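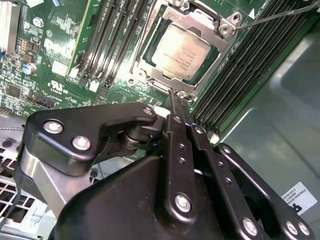
Household energy use is shaped as much by small maintenance habits as by the equipment a home contains. Gillham Energy Services provides the following guidance to customers who wish to lower consumption without replacing working appliances. Electronics deserve attention early on. A densely populated circuit board, such as the green server motherboard with its processor socket open, turns nearly all the electricity it draws into heat, and a home computer does the same on a smaller scale.

Household > Tips > Saving Energy at Home

Reading time: 2 minutes

Computers and home offices

Set computers to sleep after 30 minutes without use. Shut down and unplug desktop machines before cleaning the vents, and use a soft brush to lift dust from the openings. Leave clear space behind the case. Printers and speakers may share a switched power strip, which should be turned off at the end of the day.

Refrigerators

Keep the fresh food compartment at 37 to 40 degrees Fahrenheit and the freezer at 0. Clean accessible coils twice a year with the appliance unplugged. Door seals should grip a sheet of paper firmly when closed on it. Allow cooked food to stop steaming before it is covered and put away, and refrigerate it within two hours.

Water heating

A setting of 120 degrees is sufficient for most homes. Insulate the first several feet of exposed hot water pipe, keeping foam sleeves well clear of the flue on gas units. Households with infants, older adults, or persons with a weakened immune system should ask a physician or plumber before changing the temperature.

Reading the meter

Record the meter on the same date each month. A household that used 728 kilowatt-hours in August may compare that figure with the same month of the previous year. Large differences should be checked against weather and occupancy before an appliance is suspected.

Contact Gillham Energy Services | Copyright Gillham Energy Services | Back to top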